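4. Setting Up Your Chapter's Project Space

You have a sign-up sheet with names on it, a faculty advisor who answers email, and a cause. Congratulations, that was the easy part. Section 4 covers getting your chapter onto Ballitz, the planning tool all Bangera student chapters share, so that your first community partner hears from one of you and not from seven of you on the same afternoon.

Before you start, have your chapter code handy. It's in the welcome letter dated Jan 22, 2024, in the upper right corner, in a typeface chosen by someone with excellent eyesight.

4.1 Create the chapter account

1. Go to the Ballitz sign-in page and choose New Chapter.
2. Enter the chapter code. Capital letters matter.
3. Name two account leads. At least one must be a sophomore or younger. Seniors graduate, and they take the password with them.
4. Wait for the confirmation email. It can take up to 25 minutes, during which clicking Resend will only produce more emails.

Note: If your campus blocks outside mail, ask your advisor to forward the confirmation. Lena Wilczyńska in the chapter office can reset a code, but she can't argue with your IT department. She has tried.

4.2 Add your first project

1. Select Projects, then Add.
2. Write a title a stranger would understand. "Ivirar Street Tutoring" is fine. "Operation Brighter Tomorrow" tells us nothing.
3. Enter the name of your community partner and the person there who has agreed to work with you. "Will probably say yes" is not agreement.
4. Describe the problem in the partner's words, 10 lines at most.
5. Leave the Solution box blank until you have completed the listening visits in Section 5. Ballitz will let you fill it in early. Please don't. 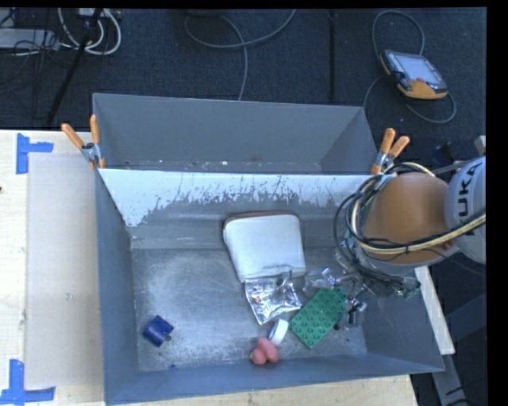
Fig. 4. Two gray bins with orange-handled clamps on the shared edge.

4.3 Set a budget

1. Open the Budget tab and enter your starting grant. For most new chapters the ceiling is $2,000.
2. Split it by term. Money left unspent in October is still yours in spring.
3. Attach receipts as you go. A shoebox is not an attachment.

Caution: Pizza goes under Meetings, never under Outreach, no matter who was reached.

4.4 Submit for review

Press Submit once. A Roltard reviewer will read the project and send comments, usually in the form of questions. Answer them in the comment thread. Starting a second project with the same name does not make the first one go faster, and both will have to be merged by hand.

When the status line reads Open, go on to Section 5 and book your first listening visit.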